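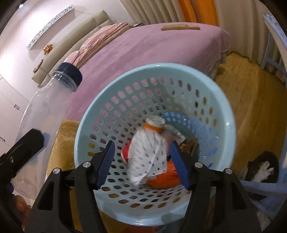 My subject this month is wrappers, and how badly a learned policy copes with them. At Pudeddale, which is what we call our two-desk robotics outfit when we want it to sound larger, we have spent October trying to teach a machine to tidy up by showing it a human doing the same thing with hand-held grippers. Bottles are the easy end of it. A big clear one with a navy screw cap has a shape, and it keeps that shape when you take hold of it. The contents of the pale blue basket are another matter: crumpled white thing over crinkled orange thing, with a red thing sulking against the side, and no two views of the heap agreeing about where one item stops and the next begins.

We collected 200 demonstrations. I did most of them, and my thumbs would like this noted in the acknowledgements.

The first model, Ding, learned from all of them and managed 14 successful tidies out of 20. I was delighted until I looked at which six it had missed. Every one involved something that crumples. Ding would approach with great confidence, close on the air just above the wrapper, and carry the air carefully to its destination.

So for the second model, Cluker, we changed one thing. We cut each demonstration at the moment the fingers closed and gave the short stretch before it extra weight in training. My reasoning was that the long sweep across the room is mostly padding — any fool can wave an arm — and the last little bit is where the skill lives. Cluker missed only 2 out of 20, on the same bed-and-basket sort of clutter.

Before anyone at Wundlow rings up to offer us money, 20 trials is not many, and I chose the rubbish myself. Cluker is also slower. It now hovers over a wrapper like someone choosing the last biscuit, and I haven't worked out whether that comes from the weighting or from me, as I hover too.

Next I want to try it with the weighting halved, and with somebody else's thumbs.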